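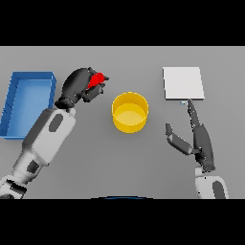 Slide 1: Blue tray, yellow bin, white pad

Talk notes, Flestavham Library evening series, 9/16/24
Everything You Own Has To Go Somewhere: moving my mum to a smaller place

(Leave slide 1 up while people find seats. Water on the lectern, phone OFF this time.)

Hi everyone, thanks for coming out, and thank you Halima Shehu for organising the room and for the very generous introduction. I'm Katherine Cusi, and I am not a professional organiser. I'm a bookkeeper. In August I helped my mum move from the house she'd been in since I was in primary school to a two-room unit on the other side of the river, and I've been talking about it to anyone who'll stand still ever since, so Halima told me to come and do it properly with a microphone.

Quick show of hands: who's about to move someone? Who's already done it? And who's here because they're the one being moved? (Wait. Be nice to the last group, they get talked over a lot.)

Slide 2: The house

That's the front of Mum's place with the bottlebrush out. Lovely house, terrible cupboards. She had a hall cupboard so deep you had to climb in, and at the back was all the camping gear from when we had a tent, plus the tent, plus a second tent my dad bought to replace the first tent.

Tell the thermos story here if there's time. Skip it if we started late.

Slide 3: Start with the new place

My biggest mistake was starting with the old house. I spent a whole weekend in the linen press, folding, feeling terribly efficient, and then we measured the new unit and it had one shelf for linen. One! So we unfolded the lot and began again.

Get the floor plan. If there isn't one, go over with a tape measure and draw your own, it doesn't have to be pretty. Mark where the power points are and which way the doors swing. Then put the bed in, then the chair they really sit in (you all know which chair), then the table, and whatever floor is left over is what you've got to play with. Mum and I cut the furniture out of a cereal box and pushed it around the plan at her kitchen table for an entire afternoon, and I'd do that again tomorrow. She laughed so much when the sideboard wouldn't fit through the cardboard bathroom.

The sideboard went to my cousin Mahtab Vahidi, who is sitting in the second row and looks after it beautifully. Hi Mahtab!

Slide 4: Small things are slower than big things

You can decide about a wardrobe in a minute. A kitchen drawer took us a morning. There were keys for cars we'd sold, and birthday candles, and a little envelope of spare buttons for a coat that I'm pretty sure I wore to high school.

What worked was doing small things when Mum was fresh, straight after breakfast, with the radio on, and stopping at lunch even when we were on a roll. After lunch we only did boring stuff. Towels. Saucepan lids. Anything with writing on it, meaning letters, recipes, backs of photos, got put aside for another day, otherwise you read it, and then it's dark.

(Pause, somebody always wants to tell me about their letters. Let them, but keep it short.)

Slide 5: The maybe box

People will tell you never to have a maybe box. I loved our maybe box. We had a rule, though: when the lid wouldn't close, something had to come out before anything else went in. Mum is very good at rules she's agreed to and awful with ones she hasn't, and I'm exactly the same.

A few things stayed in there right up to moving day and came along with us. Fine! It's one box. A jelly mould shaped like a fish is now on the wall of the unit, and it looks great.

Slide 6: Papers

This is the bookkeeper part, so I'll try not to go on.

Pull out the things you may need in a hurry: birth and marriage certificates, the will, power of attorney, the pension letters, insurance, anything from the hospital. Put them in one folder in a loud colour and carry that folder yourself on the day. Don't let it go on the truck. For old bills and statements, check how long you're meant to keep them before you shred, and if the person has an accountant, ring and ask. It's a short phone call.

Mum had kept every electricity bill, in order, with her own notes in the margin about the weather. We kept 5 of those because they were funny.

Slide 7: Movers

I got 3 quotes. One was over the phone from a fellow who never asked about stairs, so that went straight in the recycling. We ended up with Montoya, a little local outfit, and they charged us $1,000 for the day including the piano stool (no piano, don't ask). Marthinus Ngcobo was running the crew. He walked through with Mum the week before and let her tell him about every single piece, and he remembered it all on the day, too. I'd have paid extra for that alone.

Ask any mover: what happens if it rains, who carries the pot plants, and does the price change if the lift's out. Ours was out.

Slide 8: Where it all went

Friends and family first, then the op shop. Ring the op shop before you load the car! Ours wasn't taking furniture in August and I found that out in their driveway with a bookcase on the roof. Benedikt Lenz at the tool library took Dad's hand planes, and last time I dropped in somebody had one out on loan, which made me a bit teary beside the belt sanders.

Some things nobody wanted. The good dinner set, for a start. It's the Estilum one with the grey rim, and I offered it to everybody I've ever met. So Mum uses it every day now, toast on the good plates, and she says she should have been doing it for years.

Slide 9: The first week

Make the bed before you unpack anything else. Then the kettle, then the telly. Put the cutlery in whichever drawer they reach for, even if it's the wrong drawer. Zenon, Mum's cat, spent 4 days behind the washing machine and then came out and took over the good chair.

Mum had one bad night early on, when she couldn't remember which side the light switch was. We put a lamp on a timer. If you only take one thing home tonight, buy the lamp before you move.

Questions. (Halima has the roving mic. Repeat each question for the back row. If someone asks about selling online, hand over to Mahtab, she's done heaps of it.)

Handouts by the door, floor plan grid on the back. Tea's on until the library closes, and please take some of the lemon slice, I've made far too much.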